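Posted in: Student Work > Consumer Studies > Term Projects

Packed Lunches at Disham: What Students Carry and What They Throw Away
Project report by Zulema Espinoza

1. Background

The cafeteria at Disham closes its hot counter at 1:30, and students with afternoon labs often miss it. Many have started bringing food from home. Our group wanted to know what a packed lunch costs over a term, how it is carried, and how much of it ends up in the trash. We kept lunch diaries through October with 16 students from two dorms, Han and Itus.
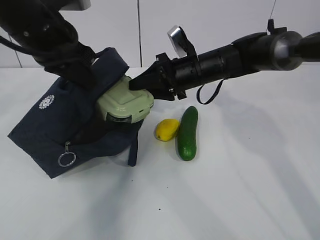 Chunhua Shen felt the diaries should have covered snacks too, as plenty of people in Itus eat granola bars until dinner and never sit down to a proper lunch. We left snacks out of the main count but added a line for them on the second diary sheet.

2. Method

Each student wrote down what they packed, what it cost, the time they ate, and what came home uneaten. Prices came from grocery receipts. When a receipt was missing we used the shelf price at Ultlow, the store closest to campus. Leftovers were weighed on a kitchen scale in the Han kitchen before 8 p.m.

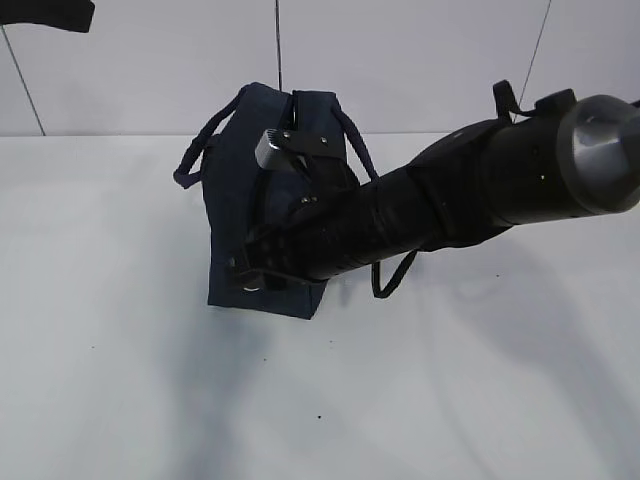 Two diaries had gaps of several days. We kept them in the cost section, where the receipts were complete, and dropped them from the waste section.

3. Results

Sandwiches were the most common lunch, followed by rice with leftovers from dinner. Fruit was packed often and came back often, mostly bananas that had been bruised by noon. Students who cooked on the weekend spent less than students who bought food the night before. Total waste for the month came to 2,400 grams, and bread crusts and fruit made up most of it.

Keeping food cold was the main complaint. The refrigerator in the science building is full by 9 a.m., so most yogurt and meat stayed in bags until lunch.

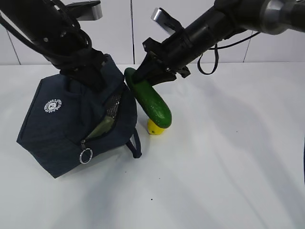 Figure 3. Navy fabric bag with a round white logo.

4. Discussion

The group was small and everyone in it had agreed to keep a diary, so they may be more careful with food than other students. Writing down leftovers probably changed habits as well. Waste was lower in the last week than in the first.

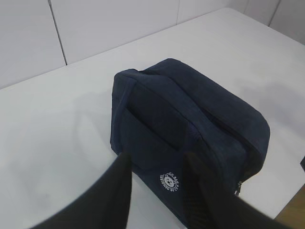
According to Chunhua Shen, the drop in the last week had more to do with midterms, when people in Itus packed less food to begin with. The cost sheets fit that reading, and we can't separate the two effects with one month of data.

5. Next steps

We would like to repeat the diaries in spring with 50 students and include commuters. A second refrigerator near the labs has been requested. The blank diary sheet is at the back of this report.

This site uses cookies to remember your settings. Accept | Manage choices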